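Prulter Adds String-Tie Document Folders to Murnier Filing Range

18 Jun 2018

Prulter, a supplier of filing and archive products for small offices, today announced an extension of its Murnier range. The new folders are intended for papers that move between desks, vehicles and storage rooms and that are handled many times before they are archived.

The extension consists of seven models in two formats, letter and legal. All models are made from polypropylene sheet and close with a flap, a riveted button and a string tie. The string can be wound once for short-term use or several times for transport. There is no metal clasp and no hook-and-loop strip.

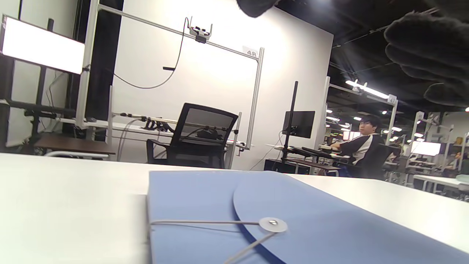
Each letter-size folder holds up to 250 sheets of standard copy paper. The side gussets are welded, not glued, and the fold line of the flap is scored so that the folder can be stacked when full. A label pocket on the back accepts printed or handwritten inserts.

Closure testing was carried out by Druvholm, a materials laboratory. Sample folders were opened and closed 2,000 times under load. The button was then pulled at right angles to the flap, and the weld seams were checked for splitting. Prulter will supply the test summary to trade customers on request.

The range was developed after a trial with Paulauskas, a records storage firm that handles paper files for law and accounting offices. The trial covered 21 client sites. Feedback led to two changes – a longer string and a wider flap on the legal format.

Murnier folders are sold in cartons of 36, in a single model or mixed. Replacement strings are available separately and can be fitted without tools. The existing Murnier box files and dividers remain in production, and their order codes do not change.

Letter-size models can be ordered now through office supply dealers. Legal-size models will ship in September. Price lists and material data sheets are available from the Prulter trade desk.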